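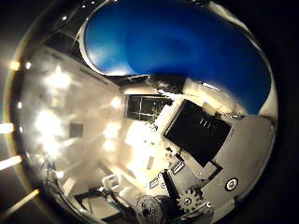

Keeping Royal Scrapbooks and Souvenirs in Good Shape

Home | Paper & Photos | China & Tins | Readers Write | Search

I have been cutting royal pictures out of magazines since I was tall enough to reach the kitchen scissors, and my mother did it before me, so between us there is a fair amount of paper in this house. Every October I get the whole lot out and go through it, and every October somebody writes to ask how I stop the old pages from going brown. Well, you can't stop it altogether, but you can slow it down a good deal, and most of it costs next to nothing.

Newspaper clippings

Newsprint is the worst of the bunch. It yellows if you so much as look at it, and it will stain whatever it touches, so please don't tuck a wedding front page in beside a nice glossy portrait (I did, and I'm still sore about it!). Give each clipping its own acid-free sleeve with a sheet of buffered paper behind it. If what you care about is the words, make a photocopy on good paper and let the copy go in the album.

Trim with long scissors and leave a wide margin. Write the name of the paper and the date on the backing sheet in soft pencil, never on the clipping itself and never in ballpoint.

Magazines

Store them flat, in stacks no taller than 8 inches, with the spines turned alternately left and right so the pile doesn't lean. Staples rust. If you see an orange stain starting, ease the staple open with a butter knife, slide it out, and tie the pages with a loop of cotton thread through the same holes.

Old sticky albums

Those albums with the peel-back plastic were everywhere when I was raising my kids, and oh, the trouble they cause. To get a picture loose, take a length of plain dental floss and work it slowly behind the photo with a gentle sawing motion, starting at a corner. Stop if it fights you. A page that won't let go is better left alone and photographed as it is.

Mugs, plates and tins

Gilt rims don't belong in the dishwasher, not even once. Wash by hand in lukewarm water with a drop of mild soap, with a folded towel in the bottom of the sink, and skip the scouring pad. Between stacked plates I put paper coffee filters, which are cheap and just the right shape.

Tins only want a soft dry cloth on the outside. For a musty smell inside, leave a spoonful of baking soda in a little open dish in there for a few days with the lid on.

Where to keep it all

A closet on an inside wall is best. Attics get too hot and basements too damp, and a sunny shelf will bleach a jubilee tea towel before you've noticed. Ott Rätsep, who wrote to me from Kanuddale, keeps his postcards in shoeboxes under the guest bed, all 1,839 of them, with a slip of card between each reign. I've since borrowed the slips for my own boxes and I can find a coronation in no time now.

One more thing while I think of it: take the paper clips off. All of them, even the plastic-coated ones.

Contact | Copyright Flundia Home Pages | Back to top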